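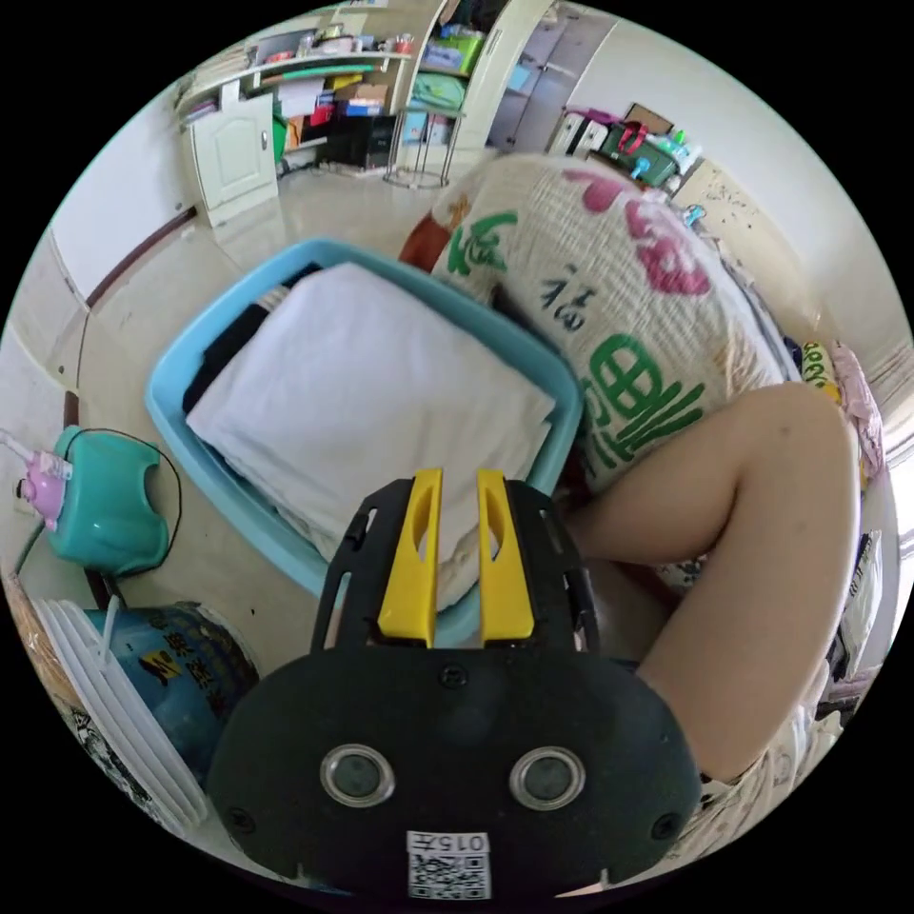
Textiles 339, Moststead Evening College
Handout for week 6: Knits, and why they stretch

Okay, last week we did weaves, and I promised you knits would be more fun. They are! A woven cloth is two sets of threads crossing at right angles, locked over and under each other. A knit is loops pulled through loops, and a loop can change shape. Tug it sideways and it gets wide and short. Tug it lengthwise and it gets tall and skinny. Most of the stretch in a plain T-shirt comes from that and hardly any from the yarn.

Two words to learn before the quiz. A course is a row of loops going across. A wale is a column of loops going up. I mix them up myself when I'm tired, so I think of a wale as a wall.

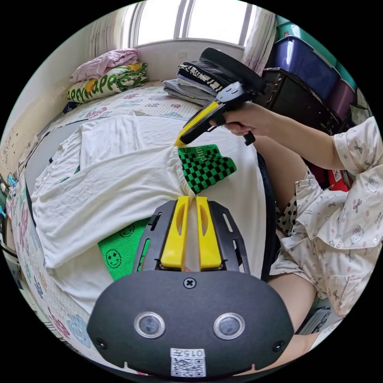 White fabric gathered at one end, with a green and black patterned piece coming out of the opening.

Weft knits first (the kind you can do by hand). One yarn travels across the fabric, making a loop at each stop. Jersey, rib and purl all belong here. Jersey curls at the edges and drives people crazy when they try to hem it. Rib lies flat because the front and back loops pull against each other, and it springs back nicely, so you find it on cuffs and necklines.

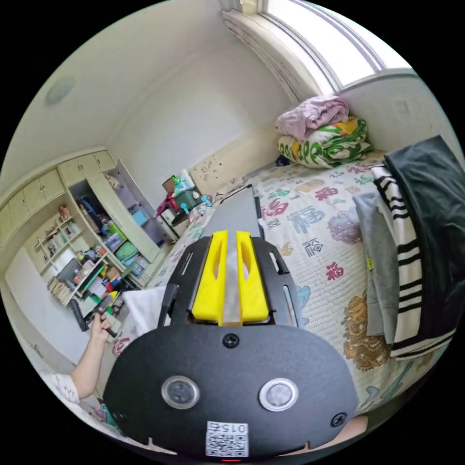 Warp knits are a different animal. Every needle has its own yarn, and the yarns zigzag sideways to catch their neighbors. They run less, they stretch less, and you really do need a machine. Tricot is the one you'll meet most.

The Prirard swatch book is on the shelf in Cruickshank Hall. Please look at swatch 8 through a magnifier and sketch three or four loops, front and back. Messy sketches are fine, I grade the loops and not the art.

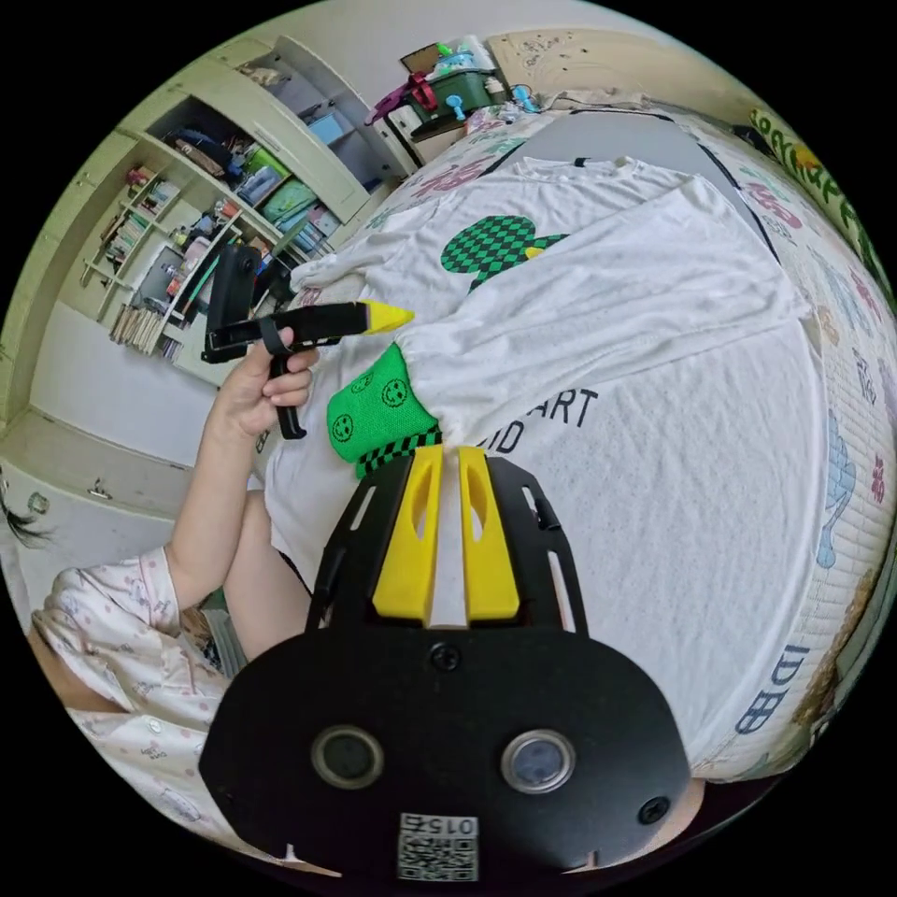 But doesn't spandex do all the work these days, one of you wanted to know after class, and why bother with loops if you can just add elastic? Good question, and I answered it too fast. Spandex mostly helps the fabric come back. The loops still decide how far it goes and in which direction, so try the tug test both ways on anything you own.

Bring your sketches next time, plus a pencil. We'll be on the Skilteck flatbed by the window, so tie back long hair.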